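Arnex Work Table: Set-up and Owner's Guide
Section 3: Looking after the white top

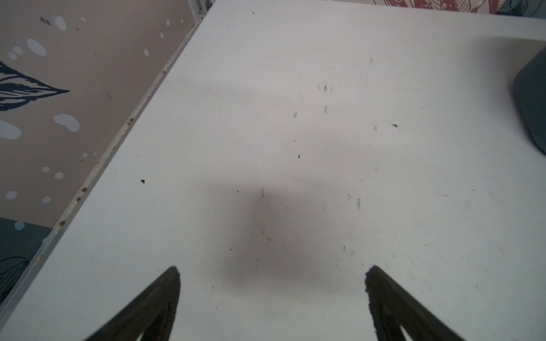
7 minute read

You have levelled the legs, tightened the bolts and thrown out the cardboard. The table is up. From now on, most of your dealings with it will involve wiping, and this section covers how to do that without making things worse.

White tops show everything. A crumb that would live out its days unnoticed on a dark surface will look, on a matte off-white one, like evidence. You chose the colour, and we respect that. The dark top was also available.

3.1 Before you start

You will need:

Two soft cloths (old cotton T-shirts are fine, provided there's no zipper, button or iron-on slogan left on them)
A soft brush, the sort sold for sweeping crumbs or dusting blinds
A bowl of lukewarm water
Dish soap, plain
The Pilex melamine sponge from the accessory bag, if you haven't already used it on your runners
A plastic scraper, or an expired library card

You won't need bleach, oven cleaner, steel wool, or the thing your uncle swears by.

Note: If your table was delivered before January, the accessory bag may hold a Magsi felt pad instead of the sponge. The felt pad is for polishing the metal edge strip and will do nothing whatsoever for scuffs. People have tried for some time.

3.2 Know your marks

Most of what turns up on a white top falls into one of four groups. Work out which you have before you reach for a cloth, as the treatments differ and the order matters.

Loose bits. Crumbs, flecks of dirt, seed husks, the occasional very small insect. These sit on top of the surface and will move if you blow on them. If one of them moves without being blown on, give it a minute and it will sort itself out.

Smudges. Soft grey patches with no definite edge, usually left by hands, sleeves or newsprint. They come off with soap.

Transfer marks. Thin dark streaks, often in clusters, left when something harder or darker than the table is dragged across it. They look like scratches and mostly aren't. A fingernail passed over a transfer mark will slide without catching.

True scratches. Your fingernail catches. See 3.6, and lower your expectations on the way there.

Note: A shadow is not a stain. We mention it only because of the volume of correspondence on the subject. Before treating any large, soft-edged grey area, move whatever is between the table and the light, including your own head.

3.3 Clearing the loose bits

1. Take everything off the table. Going around the fruit bowl doesn't count.

2. Start at the side farthest from you and brush toward yourself in short strokes. Keep the brush light. Grit pressed into a matte finish makes the hairline marks you'll be complaining about in 3.5.

3. Catch the debris in a dustpan or a cupped hand held under the front edge. Sweeping it onto the floor is permitted, but you will meet it again.

4. Run the brush once along the inside of the metal edge strip. Crumbs collect against it and wait.

5. Look across the surface from a low angle, with your cheek nearly on the table. Anything still sitting proud will show up at once. Pick off the stragglers with a barely damp fingertip.

Caution: Never start with a wet cloth. Wet crumbs turn to paste, and paste gets into the seam at the edge strip, where it sets.

3.4 The general wash

1. Add three drops of dish soap to the bowl. If there's foam climbing over the rim, you have added more than three drops.

2. Wring the first cloth until it stops dripping. It should feel damp and slightly disappointing.

3. Wipe in straight, overlapping lines from left to right. Circles are satisfying but leave a pattern that shows when the sun comes in sideways.

4. Rinse the cloth and turn it to a clean face as you go. If the water in the bowl has changed colour, change the water.

5. Go over the whole top again with clean water and no soap. Soap film dries dull in patches, and the patches get mistaken for wear.

6. Dry straight away with the second cloth. Pay attention to the strip along the side, and push a fold of cloth into the seam with a fingernail.

Leave the top bare for 21 minutes before putting anything back. We tested 20 and were not happy with it.

Caution: Water should be no hotter than 60 °C. Beyond that the finish can soften slightly and pick up the weave of the cloth, which is a very handsome effect if you wanted a table that looks like a tea towel.

3.5 Streaks, scuffs and transfer marks

Do the general wash first, even if you're only after one mark. Rubbing at a streak on an unwashed top grinds in whatever is lying next to it.

1. Dampen the Pilex sponge and squeeze it out.

2. Lay it flat on the mark. Don't fold it, and don't work with a corner. Corners concentrate the pressure and leave a shiny spot about the size of a dime, permanently.

3. Make five light strokes in one direction, then stop and look.

4. If the mark is fainter, make another five. If it's exactly the same, do the fingernail test again and be truthful about the result.

5. Wipe away the white residue with a damp cloth and dry.

For short, hair-like streaks in a cluster, treat the whole cluster as one mark. Going after them individually takes most of an evening and leaves a patchwork of cleaner and less clean places.

For pale grey scuffs, try a dry cloth first. A good many are just dust that has been leaned on.

For anything stuck fast (dried glue, jam, candle wax), hold the scraper nearly flat and slide it under from one side. Metal scrapers, putty knives and the good paring knife are all out.

Note: The sponge is a very fine abrasive, however soft it feels. Used in one place week after week, it will polish the matte off the surface. Once per mark, then live with it.

3.6 True scratches

The coloured layer on the top is the same off-white all the way through, so a shallow scratch shows mainly because dirt settles in it. Clean the dirt out and much of the scratch goes with it.

1. Put one drop of dish soap on an old soft toothbrush.

2. Brush along the scratch, never across.

3. Rinse, dry, and look at it from where you normally sit. This is the only viewing distance that counts.

If the scratch still bothers you, the Vuditz touch-up stick (part 66 in the accessories list) can be used on marks you can feel. Rub it across the line, leave it overnight, then buff with a dry cloth. It comes in one shade of white. Test it first on the underside, near a leg, where the mistakes of previous owners are traditionally kept.

Don't sand the top, and don't paint it. If you do paint it, please don't write to us asking what to do about the paint.

3.7 The metal edge strip

The strip protects the side of the top and hides the join. It needs very little.

1. Wipe it with the damp cloth at the end of the general wash.

2. Dry it at once, along its full length.

3. Press along it with your thumb. It shouldn't click or lift. If it does, see Section 5 before using the table again, as a raised strip will catch sleeves.

Caution: Keep vinegar off the strip. It is excellent on kettles.

3.8 How often

Brush: daily, or whenever you can hear crunching.
General wash: once a week for a table in ordinary use.
Sponge: as marks appear, within reason.
Edge strip check: whenever you move the table.

A table used for repairs, crafts or children will need the wash more often. A board or a mat under the messy work will save you most of 3.5. Choose one with a smooth back, and lift it when you want it moved. Sliding a mat across grit is how several of our more elaborate streak patterns have come about.

3.9 If it still looks dirty

Check these before contacting Arnex support:

Dull patches after drying: soap left behind. Repeat step 5 of the general wash.

Grey bloom over the whole top: the cloth was dirty. Wash the cloth, then the table, in that order.

A brighter area on one side: probably light from a window or lamp. Turn the lamp off and look again.

Small dark specks that return every morning: look up. Something above the table is shedding, most often a light fitting or a houseplant.

Fine lines everywhere, visible only from a low angle: normal wear. Stop looking from a low angle once you've finished step 5 of 3.3.

Marks of this last kind are not covered by the warranty. The warranty is in Section 8, after the leg diagrams.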